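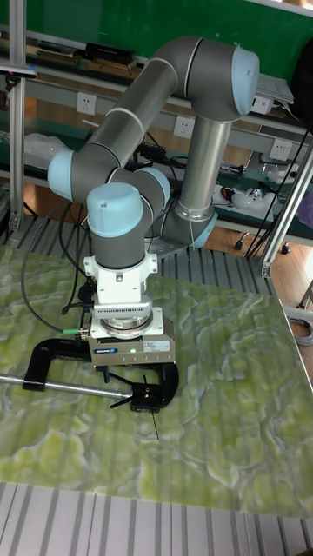

About Levton

Small automation workshop in Wullthorpe. 5 of us, 3 benches, one kettle. We set up robot arms for firms that have never had one, then teach their people to run them.

Open day 2025-07-18

Doors open at ten. Come and see the six-axis arm at close range, gripper pointing down over the green marbled slab, clamp and metal rod underneath. Ask anything. Stand behind the tape please, even when its not moving.

Groups from Bevstead schools welcome, book first. Last open day was in Febuary and we ran out of chairs. 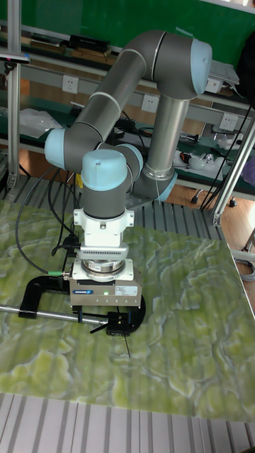 What we do

Gripping jobs mostly. Clamps, rods, awkward parts. Silver ribbed bit above the gripper is the force-torque sensor, ask us about it, we do go on.

Ko is our training course, two days, hands on. Bring flat shoes.

Find us

Round the back of the old dairy, Wullthorpe. Parking tight. Bus from Bevstead stops at the gate.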